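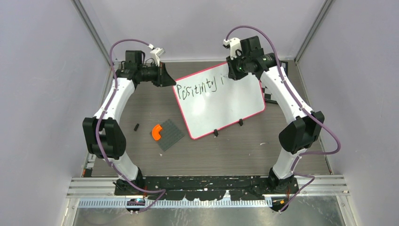 Figure 3. The two-arm station used in the whiteboard task. The board carries the handwritten text "Positivity i"; a studded mat and a checkered panel lie on the tabletop next to it.

4.2 The whiteboard station on the open day

The open day at the Lakness laboratory was held on 27 January 2023 and was free to all members of the public. Five stations were in operation. Four of them showed finished work, either on video or as a fixed program that ran without change throughout the day. The fifth, the whiteboard station shown in Figure 3, was the only one at which visitors watched a task still under development. For this reason it is treated separately here.

The station consists of two arms mounted at the front edge of a table, with walls at the sides and back. Each arm has a gripper and a camera housing at the wrist. The arms share one work area, and most of the tasks prepared for the station require both of them. In the whiteboard task, a small board with writing on it must be handled by the two grippers together. The board is light, but its face is glossy and its position on the table differs from one trial to the next. It may lie at a slant, as in Figure 3, where the left gripper is at the upper left corner and the right gripper overlaps the top edge just past the last stroke of the writing.

The task was selected by the project team under Atif Minhas after a smaller visit by school groups the previous July. On that occasion the station had been used for sorting plastic parts. Visitors had found the sorting easy to follow but stayed only a short time, and few of them put questions to the staff. The team concluded that a task involving writing would give visitors more to talk about, and the observations reported below are broadly in line with that view.

4.2.1 Procedure

Visitors entered the hall in groups and were free to move between stations after a short welcome. A member of staff stood beside the whiteboard station at all times and gave the same spoken introduction to each group. The introduction stated what the arms were expected to do, that a trial could fail, and that the arms would be stopped if a person leaned over the table. No technical terms were explained unless a visitor asked.

After the introduction a trial was run from start to finish. Staff were instructed not to comment while the arms were moving. Questions were taken between trials and written down by a second member of staff in the words used by the visitor, as far as this was possible in a busy hall. Remarks that were not questions were recorded on a separate sheet. At the exit, visitors were invited to fill in a printed card with three items and a space for comments.

Door counts gave a total of 2783 visitors for the day. Of these, 1111 returned a card. Cards on which no station was named were kept in the total but were not used in the comparison between stations.

4.2.2 Questions asked by visitors

The written record shows that visitors were concerned first of all with what the arms could "see". Many took the camera housings at the wrists for lamps or sensors of touch, and asked where the cameras were. Once this had been answered, the next question was often whether the system could read the words on the board. Staff replied that reading was not part of the task. Several visitors were surprised by this answer, and some returned to the point later – in two cases after having left for another station and come back.

A second group of questions dealt with the objects on the table. The checkered panel drew more attention than expected, and was taken by younger visitors to be part of a game. The studded mat was mentioned less often. In the comments on the cards, a number of adults wrote that they had not known which objects mattered to the task and which did not. The introduction had said nothing on the subject, and it was changed for later visits.

Questions about employment, which the team had prepared for at length, were put mainly at the video stations. At the whiteboard station they were rare. Visitors there spoke instead about the speed of the arms, which was commonly judged to be slow, and about the care with which the board was approached.

4.2.3 Limits of the observations

The record was made by staff who knew the project well, and their choice of what to write down cannot be regarded as neutral. The hall was also noisy at midday, and the sheets for that period are thinner than the others. Cards were offered in one language only. Families usually returned one card between them, so that the views of children are known mostly through the written questions.

The partner sites at Kostska and Bramia have since used the same introduction and the same card, and their results are reported in Section 5. The site at Jafri used the card alone – its station has a single arm – and is left out of the comparison.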